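Home | Reviews | Bedroom | Kitchen | Kids | About

Heltholm Fabric Storage Basket: A Long Summer With the Pale Yellow One

I should say up front that I am a basket person. My mother was a basket person too, and I grew up in a house where nothing had a shelf but everything had a basket, so you may want to take my enthusiasm with a pinch of salt. Still, I bought the Heltholm in June, when the heat had already settled in upstairs and I couldn't face another plastic tub, and I've lived with it long enough now to have opinions.

It comes folded flat, and it smelled a little of the warehouse for two days (I left it by the window and that was that). Mine is the pale yellow one with the cartoon drawings on it, all stars and clouds and rainbows, and yes, I'm a grown woman and I picked it for myself. The plain gray was right there on the same page! I paid 489 for it at the Guimarães shop, with delivery, and my first thought was that it was a lot for a piece of sewn cloth. My second thought, once I'd put the spare pillowcases and the summer blanket in, was that I'd probably have paid it anyway.

What I like best is how wide it is. You can see right down to the bottom, so things don't get lost under other things, and you can scoop everything out in one armful when you need to change the bed. It's soft all over as well, which matters in a room where I'm forever walking about in the dark with bare feet.

Now for the grumble. The sides sag. They don't collapse, but they go slack, and if you only half fill it the rim starts to lean and fold over on itself. The Fledarard basket I had before stood up much straighter, though it had a stiff edge that scratched the headboard, and I was glad to see it go to my sister. My neighbor Tín Vương has the smaller Heltholm for his daughter's toys and tells me his sags too, so I don't think I got a bad one. Rolling a towel and tucking it along the inside helps.

Washing is fine. I've done it by hand in the tub with cool water and the print hasn't faded. I did try the Mison spray on one corner and wouldn't bother again, plain soap did better.

Would I buy a second? I've had it in my cart for 48 hours, so I suppose I would. If you want something crisp and square, look elsewhere, but for bedding and soft toys I'm very fond of it. 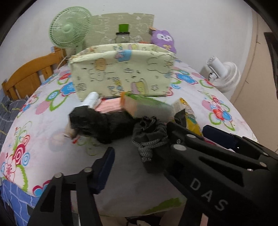
The yellow basket at home, with the purple plush and the fans for company.

Contact us | Copyright 2019 | Back to top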